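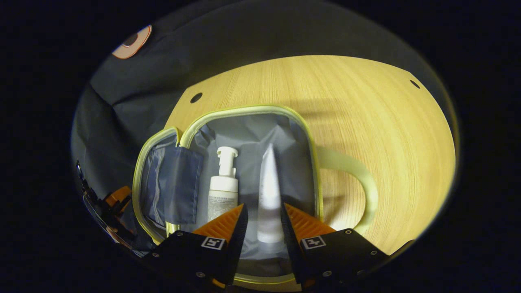
Catherine Semple wanted to know why a school can't just buy the biggest robot in the catalog. The answer is money – and planning.

First, write down the job. Packing a toiletry bag means holding a tube or a bottle, so the robot needs fingers with soft pads.

Next, add up the costs. Say a Moka gripper is $679. Spare pads are $20 a set, and you want 4 sets, so that makes $80 more. A carrying case is $30. Your total is now $789.

Last, leave some money over. Pads wear down and screws get lost. Ask what each part costs before you order – then check it again.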